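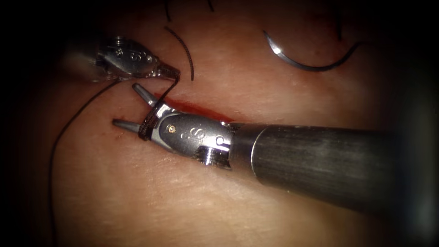 The Jorkudholm Suturing Programme is open for applications to its next course. Details follow in this thread. Posted Jan 27, 2025.

The course covers one skill, tying a secure knot in soft tissue with instruments. Participants practise wrapping the thread, passing the short end and setting each throw flat before going on to the next.

Teaching is led by Jin-sol Seol, who has revised the handbook. The chapter on thread handling is new, and the section on needle parking has been moved to the front at the request of previous participants.

There are 32 places, taught in groups of four. Each participant has a practice station for the full length of every session. Stations are not shared.

A reminder on needles. When tying, the needle should be laid down where it can be seen and left there until the knot is complete. Assessors will stop a participant who loses sight of it.

A reminder on thread. Hold the short end close to the tip of the jaws and keep only as much tension as the loops require. Black thread is used for all practice so that crossed or slack loops can be picked out easily on the screen.

Assessment takes place in the final session. Candidates tie 6 knots, each of which is examined for slippage, and the cut ends are measured. One resit is permitted.

The fee is 1560 euros and includes the handbook, all practice materials and lunch. Travel and accommodation are not included. The Zillano Bursary will meet the full fee for two trainees; please tick the relevant box on the form.

Sessions are held in the Ivov Building, second floor, room 69. The entrance on the car park side is closed for repairs, and participants should use the main door. Step-free access is available.

Applicants who were placed on the waiting list in September need not apply again. Their forms have been carried forward and they will hear from the course office by letter.

Questions about eligibility may be sent as a reply to this post. Please do not include patient details in any message.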